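Cladlow gripper

From the Batis Workshop Wiki

The Cladlow gripper is a hand-held two-finger gripper tool built in the shared workshop at Batis. Designed by Wenceslao Riquelme and Agustina Jara, later changed a good deal by Frida Hafstein. Held in the hand, squeezed to close. Used mainly for work on laces, cord and thin straps. Named after the street the workshop was on before the move.

Contents
1 History
2 Construction
3 Lace work
4 Known faults
5 See also
6 Notes

History

Riquelme began the first version at his kitchen table in March, from scrap and a broken desk lamp. It closed but did not open again without help. Jara redrew the arms so that both fingers moved together, and the second version was the first to be shown at the workshop. It was called "the tongs" for a while, a name still found on some drawings.

The third version, by Hafstein, dropped the long trigger and moved the spring. Older pages on this wiki describe the trigger as if it were still there. They should be fixed. Version 6 is the current one, and the only one with drawings kept up to date.

A motor-driven version was started by Brenda Figueroa under the name Tapia. Unfinished - the motor mount cracked twice and the parts went into other builds.

Construction

Black fingers, black arms. The fingers are rectangular blocks with small screw holes near the tops, carried on linkage arms with a brass-colored grommet at each pivot. The arms have further small holes, left over from Jara's version, which took its spring in several positions.

Finger pads are a wear part. Builders use whatever is around, and the drawings give only the outline. Hafstein's notes ask for flat pads, no ridges, as ridges let a flat lace twist while it is being pulled. Screws should be snug and no more. Overtightening splits the block along the line of the holes, and a split block can't be glued, this has been tried.

The drawing set is filed as sheet 884 in the workshop cabinet. An earlier sheet, 24, has the pivot spacing wrong and should not be used. Copies of it are still going around.

Lace work

Most of the use the tool gets. The usual practice piece is a shoe with the lacing loosened, set down on a table with the toe away from the user. Free hand steadies the work or the mount, depending on the builder's habit. The fingers close on one strand and the strand is drawn toward the user, slowly. Knots are harder. Graciela Arancibia's method is to pinch well below the knot, pull a little, let go, pinch closer. Riquelme prefers to go straight for the loop. Both are in the workshop notes and niether has been agreed on.

Flat laces are easier than round ones. Waxed laces slip.
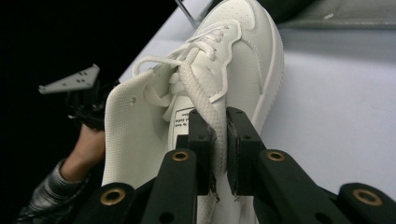 Workshop Notes, no. 1012

The strand should sit flat between the pads, not on edge. With a low-top shoe the tongue is best folded out to the side first, as it otherwise springs back up into the fingers. Loose loops can be left as they are. Users new to the tool tend to grip too much at once and pick up two strands, in which case open fully and start over.

Known faults

Pads fray at the lower inner edge. Bits of pad or fiber caught there will hold the fingers slightly apart, and a thin lace then pulls free. Trim or replace.

Pivots get stiff if dust works in behind the grommets. Dry brush only. Oil was tried on version 4 and ended up on everything.

The return spring sold by Bernar fits but is a little long. Figueroa cuts one coil off. Hafstein bends the hook in instead - the two fixes shuold not be combined.

See also

Tapia (unfinished motor gripper)
Pad patterns
Knots, practice

Notes

Section on version 2 needs a source. Jara has the original sketches.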